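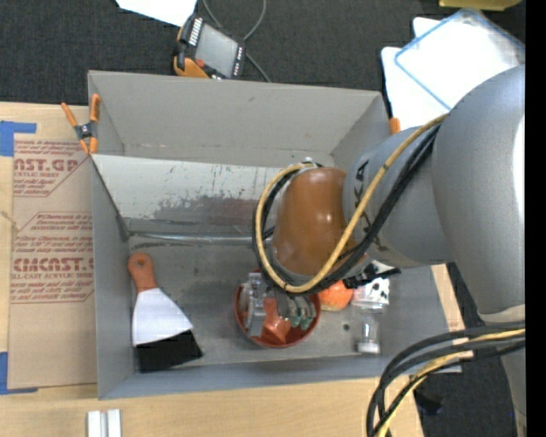
A gray bin on a light wooden table, with a red bowl and a piece of fruit inside.

FOR IMMEDIATE RELEASE

Borov Home Supply to Offer Kitchen Starter Bins at Kiminwood Store

KIMINWOOD – Borov Home Supply will begin renting packed kitchen bins to new tenants and short-stay residents this November. The service, called Putent, puts basic tableware and a small amount of food into one large bin that can be picked up on move-in day and returned when it is no longer needed.

Putent bins will be available at the Borov store, 109 Caputo Street, starting on the first Thursday of the month. The store has set aside 100 bins for the opening period. Customers can reserve one at the service counter or by phone.

Each bin is packed to order. Customers fill out a one-page list and mark what they want: bowls, plates, mugs, flatware, a dish towel, a can opener, a cutting board. They can add fresh fruit and packaged food from a second list. Heavier items go on the bottom, and fruit is placed beside the bowls or in them so that nothing heavy sits on top of it.

Borov has sold kitchen goods in Kiminwood for many years and decided to try rentals after requests from customers who were in town for a season and did not want to buy a full set of dishes. Several apartment buildings near the store rent by the month, and most of those units come without anything in the cabinets.

"People came in asking for one bowl and one fork," the store said in a statement. "We sell those, but a lot of these customers were going to leave them behind in the spring. A bin they can bring back makes more sense for them."

The bins are rectangular, with an open top wide enough to see everything inside without unpacking. They come in 2 sizes. The smaller one holds tableware for one person. The larger one holds tableware for a household of up to four, with space left over for groceries.

A refundable deposit of $50 is required on either size. Rental fees depend on the length of the stay and are posted at the counter. Food is charged at the regular shelf price and is not part of the rental. Chipped or missing pieces are taken out of the deposit at the cost of the single piece, so a lost mug does not mean paying for a set.

Returned tableware is washed and checked at the store before it goes into another bin. Customers are asked to scrape and rinse dishes before bringing them in and to remove any leftover food. The bins should come back empty apart from the rented items.

Returns are accepted at the side entrance during store hours. Parking is free for pickup and return. Customers who cannot carry a full bin may ask for the contents to be split between two smaller ones at no added charge.

About Borov Home Supply

Borov Home Supply sells cookware, tableware and storage goods in Kiminwood. The store is open Monday through Saturday.

Media contact: Borov Home Supply, service counter, 109 Caputo Street, Kiminwood

###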